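Cutting the cost of fizzy drinks at home (and what to do with all those bottles)

I don't know about your place, but ours gets through a ridiculous amount of ginger beer and soda water once the weather warms up. When the price of a Gullel six-pack went up again in June I finally sat down with the receipts and had a bit of a cry. So we've been making most of our own, and I've had plenty of emails asking how I go about it. Grab a cuppa, this is a long one!

First, the soda water. I use a secondhand Trikeck carbonator I picked up for 50 dollars, and the best thing I ever did was start chilling the water overnight before it goes anywhere near the machine. Cold water holds its bubbles so much better. I keep 2 litres in the door of the fridge at all times and top it up before bed. Never carbonate anything except plain water, either. I tried it with apple juice once and I was wiping the splashback (and the light fitting, and the toaster) until dinner time.

Flavouring goes in afterwards. Tip the glass or bottle on an angle and pour the syrup slowly down the side, then turn it over gently once. If you dump it straight in, it'll foam up and go flat on you.

My everyday lemon syrup is one cup of sugar, one cup of water and the juice of three lemons, simmered until the sugar's gone and strained into a clean jar. It keeps in the fridge for a couple of weeks. I like to add a strip of peel while it's cooling, but fish it out before you bottle or it turns bitter. For a grown-up version, throw in a sprig of rosemary.
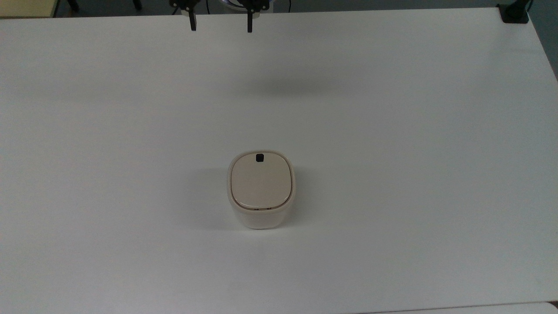 Can you reuse supermarket soft drink bottles for home brew?
Plastic ones that held fizzy drink are fine for a few rounds, as long as they're clean, the caps still seal and there's no cloudiness or creasing in the plastic. Juice and still water bottles aren't made for pressure, so leave those for the recycling.

Now, ginger beer. It's a live drink, so it keeps building up gas after you've put the lid on. I leave a good gap at the top of each bottle and give them a squeeze every morning. Once they're rock hard, into the fridge they go, the whole lot, even if it means the lettuce has to live on a different shelf for a while. In a hot kitchen that can be a very quick turnaround, so don't start a batch right before you go camping!

For cleaning, hot soapy water and a bottle brush, then a no-rinse sanitiser mixed to whatever the packet says. I buy the Cotby powder in the big tub. Labels come off with a long soak and a smear of cooking oil for the gluey bits, and a paste of bicarb if the oil doesn't shift it.

And hang on to your empties if there's a container refund scheme near you. I had a sack of 56 cans behind the laundry door that I kept meaning to take down, and the refund paid for my next lot of sugar and lemons. Don't crush them first, by the way. The machine at our depot needs to read the barcode and it'll spit the squashed ones straight back at you.

Next time I'll do the raspberry cordial, if the birds leave me any raspberries.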